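I'd been using Paiva for a month before I wrote to Reto Rüegg, mostly to complain. Paiva is the little tool that takes recordings from handheld grippers and lines them up into something a planner can learn from, and mine kept throwing out perfectly good takes (or so I thought!). He wrote back in an hour and said to call him.

"Send me the take numbers," was the first thing he said. No hello. I read him a few and he laughed. "Yes, 2616, I know this kind. Your marker goes edge-on to the camera and the pose flips."

So we talked about flips for a good while. A square marker seen at a shallow angle has two poses that fit almost equally well, and the old Paiva just picked the better fit on every image, with no memory at all. "It was lazy code, and it was my code," Rüegg told me. "The tool would jump to the other pose and jump back, and the smoother downstream tried to be polite about it."
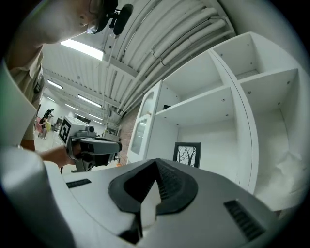 Handheld gripper with its marker cube, seen from a second gripper.

The new version holds on to both answers and lets the motion decide. It keeps a window of 64 images, and if one branch needs the hand to do something silly, like spin half a turn between two images, that branch gets dropped. I asked why 64 and he sort of groaned.

"I tried 200. It was better, a tiny bit, and so slow that I went for coffee every time. I drink enough coffee."

He's pickier about clocks than about markers, by the way. If two devices disagree on the time, he'd take a blurry recording with good timestamps over a sharp one without them, any day. Paiva now refuses to merge anything until the offset is solved, and there's a flag to override it that he begged me not to print. Fine, Reto, I won't!

What's next is a proper viewer, so you can scrub through a rejected take and see which check killed it. For now you get a log file. Mine was 500 lines long and I read every one of them on a train in March.

"And were they good takes?" he asked me.

Four of them were. He's looking into those.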